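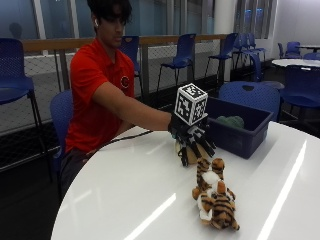 # Rimar Round Table, Gloss White

The Rimar is a large round table for playrooms, waiting areas, shops and shared workrooms. It has a glossy white top and a curved edge with no corners. People sit at it in ordinary chairs, and there is enough room in the middle for toys, samples, paper or whatever else is being handled that day.

Clenton has sold almost 2,000 of these tables. The current version has the same top as the old one and a new set of feet.

Page updated 19 August 2026.

## What people use it for

Most orders come from places that put things out on a table and pick them up again. Toy shops use it for soft toys. A couple of plush tigers in orange and black show up well on the white, and so does a dark item. Light beige and cream toys are harder to pick out from across the room, so use a colored mat under them if that matters to you.

Other buyers use it for sorting returns, checking stitching, wrapping small orders and craft sessions. It's a sitting-height table. If your staff stand all day, look at the Stekier bench instead.

## The top

The top is one piece. There is no seam across it and no lip at the edge, so small items can be swept straight into a tray held below. Soft toys slide on it easily. Hard items can slide too, and they make some noise when set down.

It is a true gloss and it reflects. Ceiling lights and windows will show in it as bright streaks, and under strong light part of the top can look plain white with no detail at all. For reading, drawing or close inspection work, move the table away from the window or order it in Matte White, which is the same price.

Fingerprints don't show much. Dust does, when the light is low and from the side.
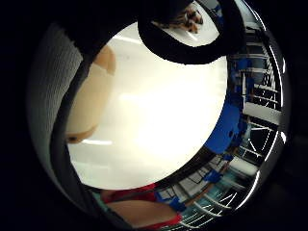 ## Size and weight

| | |
|---|---|
| Shape | Round |
| Diameter | 5 feet |
| Height | Standard sitting height |
| Top, boxed | 41 pounds |
| Base, boxed | 35 pounds |
| Colors | Gloss White, Matte White |
| Assembly | Needed, hex key in the box |

The top and base ship in separate boxes and sometimes arrive on different days. Please wait for both before you call us about missing parts.

Measure your doors. The top goes through a normal doorway on its edge, but a narrow hall with a turn in it can be a problem.

## Putting it together

1. Lay a blanket on the floor and put the top on it, face down.
2. Set the base in the center and line up the holes.
3. Start every bolt by hand before tightening any of them.
4. Screw in the feet.
5. Turn the table over with two people. Don't roll it on its edge.
6. Adjust the feet until it stops rocking.

Check the bolts again after a week of use.

## Cleaning

Wipe with a soft damp cloth and dry it. A drop of dish soap is fine. Don't use scouring powder, steel wool or the rough side of a sponge, as the scratches will catch the light and can't be polished out. Marker comes off with rubbing alcohol on a cloth. Tape residue takes longer, and a plastic scraper helps.

Cables that get dragged across the top won't mark it unless there is grit underneath.

## Chairs

Chairs are sold separately. Any sitting-height chair will work. Our own Swati chair is plastic, comes in blue or gray, and stacks. Four fit around the table with elbow room. You can get six in for a short meeting.

## Comments from buyers

"We keep the plush samples on ours and it gets used all day. The gloss is brighter than I expected from the website. I moved it back from the window and now it's fine." Samina Lashari

"Good table. The instructions should say to start all the bolts first. I had to take two out and begin again." Nattawut Siriwan

(That line was added to the sheet in May.)

"Bought one, then a second one for the other room. One had a small chip on the underside. Clenton sent a touch-up pen and I left it at that." Naheed Pirzada

## Ordering and returns

Order by item name and color. Returns are accepted if the top is still in its box. Once it has been bolted to the base we can't take it back unless there is a fault.

Replacement feet, bolts and touch-up pens are kept in stock for both versions. Asif Arain handles spare parts and Fouzia Sial handles orders for more than one table. Ask for either by name when you call, and have your order number ready.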